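A morning among the robots at Sikbridge

Posted 8 August 2021

I've wanted to see inside the Modar place ever since they moved into the old dairy buildings at Sikbridge, so when the open day was announced I had my name down before I'd finished my tea. You had to book a slot (groups of 12, no bags, flat shoes please) and mine was the first of the morning, which suited me fine as it left the afternoon free for the garden centre on the way home.

Parking was in the field behind the church. Follow the bins, said the sign, and it meant it, there was a row of wheelie bins all the way down the lane with arrows taped on. At the gate I was given a sticker with my name spelt wrong and a map I never unfolded, and then we stood about in a porch reading the fire notices until our guide came out to fetch us.

Our guide was Nour Khasawneh, who has been there 4 years and started out in accounts. She said she used to wander through on her lunch break to watch the arms moving, and in the end somebody gave her a job minding them. I liked her straight away. She talked to us like grown-ups and she didn't mind being interrupted, which was lucky, as there was a man at the front who interrupted a great deal. He'd had a career in bottling and wanted us all to know how it was done at Funmont in his day.

First stop was the stores, and I'll be quick about it because it was shelves. Very tidy shelves! Then a corridor with photographs of past open days, then a workshop where two apprentices were putting together a gearbox and trying hard not to look at us. One of them let me hold a bearing. It was heavier than I'd expected and I didn't want to give it back.

The part I'd come for was the handling room, where they try out the small jobs: picking a thing up, putting it somewhere else, doing it again. I'd had in my head something enormous and orange behind a cage, like you see on the news when they're talking about car plants. It's much more homely than that. There are white curtains and a speckled stone worktop you'd be pleased to have in your own kitchen, and the conveyor sits in front of it, green belt and all, no bigger a business than the one you put your shopping on. There's a pale blue plastic tray next to it for the parts. The arm has a camera down by its "hand", so you can stand well back and still get the robot's own view of what it's up to.

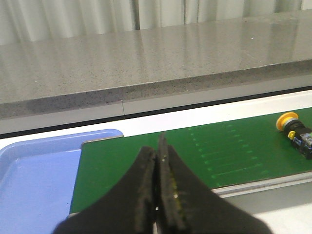

The job that morning was emergency stop buttons, the mushroom-shaped sort you thump when something's going wrong. I thought that was rather nice, a robot being taught to handle its own off switch, and I said so, and Nour said every single group makes that remark. Fair enough.

What I hadn't understood is how awkward a button is. You or I would pick one up without looking. But it's got a round cap on one end and a narrower bit on the other, and if it's on its side it can roll, and the fingers have to come in at the right angle and squeeze enough to hold it without sending it off across the belt like a bar of soap. There are just the two fingers. I kept wanting it to have a thumb.

Pouran Asadi was running the arm, and she was the best thing in the whole visit if you ask me. She's very quiet and very dry. The bottling man asked her how fast it went and she said, "As fast as I'm willing to tidy up after." He asked whether it ever dropped one and she opened a drawer and showed us a whole heap of scuffed ones. She calls them the veterans.

We watched it for a good while. The arm comes over, slows right down, has a sort of think (it isn't thinking, Pouran told me, it's waiting for the picture to be worked out, but it does look like thinking) and then the fingers go in. When it got hold of one cleanly there was a bit of a cheer from our group, and then when it missed the next one there was an even bigger "ohhh", and I noticed people leaning to one side as if they could help it along. A small boy in front of me had both hands out in pincers the entire time. His mother had to steer him out by the hood.

They'd tried the same job back in June with a different pair of fingers, and Pouran said it had been hopeless, they'd slid off the round cap every time. Somebody asked what had changed and we got a proper explanation about grip and surface which I followed for the first half. The gist is that a slightly rougher finger is a kinder finger. I wrote that on my hand so as not to forget it.

In between runs she moved the arm in low to the near side of the conveyor so that we could have a nose at how it's put together, and I'll admit this was more my thing than the picking. My dad made frames for greenhouses, and I can't see a length of grooved aluminium without wanting to know what slots into it. The answer is nearly everything, said Nour. The brackets, the end plates, whatever you fancy bolting on next. If you want a longer belt you get a longer rail.

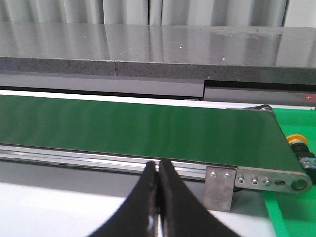
The fingers closed up beside the rail, with nothing on the belt.

I asked what the curtains were for and got a better answer than I was expecting. Cameras hate a busy background and they hate the sun coming in sideways, so in summer the curtains stay drawn and everybody moans about it. The stone top was already there when they took the building on. It had been a showroom for a while after the dairy shut, and it would have cost more to take out than to leave, so there it sits, being the poshest bench in Sikbridge.

We were allowed to have a go ourselves near the end. Not with the arm doing its own thing, obviously, but with a hand controller and Pouran standing by my elbow. I had two tries. On the first I shut the fingers on thin air, well above the part, because I couldn't judge the height at all. On the second I touched it and it rolled away from me and I said a word I shouldn't have with the small boy still in earshot. The bottling man got his first go, of course he did, and was unbearable about it all the way to the tea room.

Tea was in the canteen, 2 pounds for a hot drink and a slice of something, all going to the air ambulance. I had the lemon. There was a table with leaflets about apprenticeships, and a jar of washers where you guessed the number (I put 64, mostly because it's my age) and a quite dull film on a loop. I'd skip the film. I'd also take a jumper, even in August, as the handling room is kept chilly and you do stand still for a long time.

A few bits if you're thinking of going to the next one. The slots fill up fast and the first of the day is the calmest. The loos are back at the entrance, so go before you set off. It's all on one level apart from the workshop, which has a step, and they had a ramp out for it. Children are welcome in the handling room as long as they stay behind the yellow line, and there's a stool for short people, which I used myself and wasn't proud.

I've put my name down for the Cabrera visit as well, where they do the packing side of things. Nour says the arms there are a lot bigger and you have to wear a hard hat. If anybody wants a lift from our end, I've got room for three and I'll be leaving early.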